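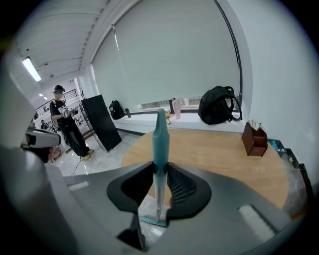 By the Badham open day desk
Posted January 7, 2021

Frequently asked questions: hand-held gripper demonstration

The questions below were collected from visitors who attended the November open day at Badham and from people registering for the next one. Answers apply to the upstairs demonstration as it is currently run. Questions on the ground-floor conveyor tour are handled on a separate page.

What is demonstrated?

Manual recording of manipulation tasks. An operator holds a gripper in the hand, closes the jaws on an object and performs a short task at a table. A camera on the gripper records the work from the point of view a robot arm would have. The recordings are later used to train a control policy for an arm fitted with the same type of jaws.

Does a robot arm run during the visit?

Not in this session. The arm cell is operated by Prismont at its own site and is shown there twice a year. Visitors to Badham see the recording stage only.

What kinds of tasks are recorded?

Household tasks with common tools. A squeegee with a teal handle and a flat blade is one of the tools. It is held upright in the jaws by the handle or the shaft, depending on the task sheet. Long tools are harder than short ones: a small rotation at the jaws becomes a large movement at the blade, and the policy has to learn to correct for it.

Why are the fingers ridged on the inside?

Friction. Smooth handles turn in the jaws when the far end of the tool meets resistance. The ridges reduce this. They do not remove it, and the task sheet tells the operator to stop the take if the tool has turned far enough to change the blade angle.

How long is a session?

A visitor session is 40 minutes. The first part is a safety and equipment talk, the second is observation at the table, and whatever is left goes to questions. Sessions start on time. Late arrivals can join at the next start if there is space.

How many recordings have been made?

The running total at the time of the November open day was 3,723 accepted takes. Rejected takes are not in that figure. The usual grounds for rejection are a lost camera view, a tool dropped in the first half of the task, and a missing start signal.

What is the target?

Up to 1,000 accepted takes per tool. When a tool reaches its target it is retired from the table and replaced with the next one on the list. The list is kept by Sethi, who supply the tools, and is reviewed every quarter.

Can visitors use a gripper?

Yes, after the equipment talk. Visitor takes are stored apart from operator takes and are deleted at the end of the day. They are not used for training. The minimum age for handling the equipment is 14, and for observation it is 10.

Is any experience needed?

None. Most people close the jaws too hard on the first attempt and move too fast on the second. The desk recommends three practice grips on a foam block before picking up a tool.
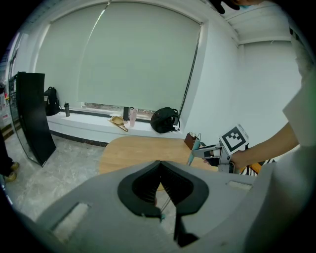
Where do visitors check in?

At the desk on the ground floor, next to the main stairs. Bring the confirmation email on paper or on a phone. The desk issues a badge, which has to be returned on the way out.

What is the square marker on the gripper for?

The black-and-white square printed on the white cube is a fiducial marker. Software that knows the printed pattern and its size can work out the position and angle of the cube from a single camera view. With two grippers at the same table, this gives a check on where one is relative to the other. Please do not touch the printed face. Fingerprints cause glare, and a scratched marker has to be reprinted and calibrated again.

Why is the window blind kept low?

Direct sun changes the exposure of the camera during a take and washes out the markers. The overhead lights give a more even result. The blind is set before the first session and left where it is.

Where should bags go?

On the windowsill or in the lockers by the desk. Keep the table clear, and keep straps out of the walkway. Drinks with a closed lid may be left on the sill. Open cups stay downstairs.

Are there trip hazards?

Cables may be on the floor. Walk around them and do not step on the connectors. Flat shoes are required for anyone handling equipment. The floor is hard and smooth, so wipe wet soles at the entrance mat.

May I take photographs?

Yes, without flash. Flash interferes with recording. Ask before photographing an operator at close range, and do not photograph the task sheets, which belong to Sethi.

Will I appear in the recordings?

Possibly. The lenses are wide and cover a large part of the room. Visitors who do not want to be recorded can stand in the marked area behind the operator and tell the desk at check-in. Takes with visitors in view are held back from any release.

What software is used?

Pramance, version 2, for capture and review. It syncs the video with the jaw opening and flags takes that have gaps. Export is limited to project partners. A read-only viewer can be tried at the desk after the session.

What happens if a gripper fails during a session?

The operator switches to the spare and the take is logged as void. If the spare fails as well, the rest of the session is run as a talk, and visitors may rebook without charge.

Is there a fee?

Individual visits are free. School and company groups pay a flat charge, listed on the booking form, which covers the extra operator.

How do I book?

Use the form on the open day page. Pick a start time, enter the number of people and state any access needs. There is an elevator to the demonstration floor. Confirmations are sent within two working days. If none arrives, check the spam folder first and then write to the desk.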